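Keeping the Sorting Cell Happy

The technician who looks after the two-bin sorting cell at Kostiuk's workshop in Viltilstead made tea before she would talk about anything else, and then she talked for most of the afternoon. The cell is called Umlow, after the street the company started on, and she has had charge of it since June.

"People ask me about the arms first," she told me, "and I always end up talking about paper." The table is covered in brown kraft paper and taped off in blue, and she is very particular about both. The grid is how she and her colleagues tell each other where things belong – a bin set down a little crooked can be put right by eye, with no measuring. When the paper gets too creased she pulls up the lot and starts over, a job she admits to rather enjoying.

The grippers get her attention every 72 hours of running. She wipes the fingers, checks the screws at the wrist, and follows the cables along with her hand, feeling for stiff spots. After 1000 picks she runs a slow test with small mixed parts, because caps and connectors show up a worn finger sooner than anything large would. "Big parts forgive you," she said, pouring again. "Little ones tell on you right away."

She keeps a paper notebook, too, although the company has Altuvari, its own logging program, and she fills in both before going home.

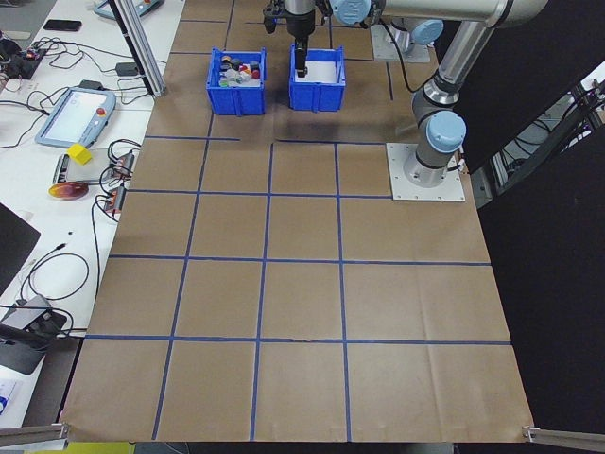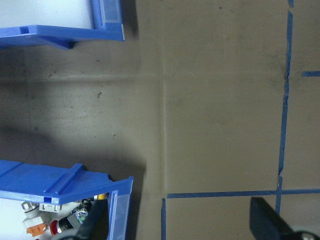 Blue bins and taped squares on the Umlow table. 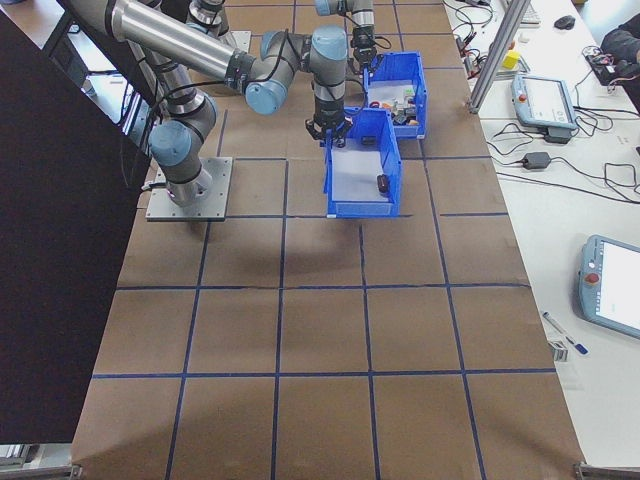 What does she do first when an arm starts missing its picks?

She checks where the bin is sitting before she touches any settings. "Nine times in ten somebody has nudged it," she said, "and you can waste a whole morning adjusting an arm that was right all along."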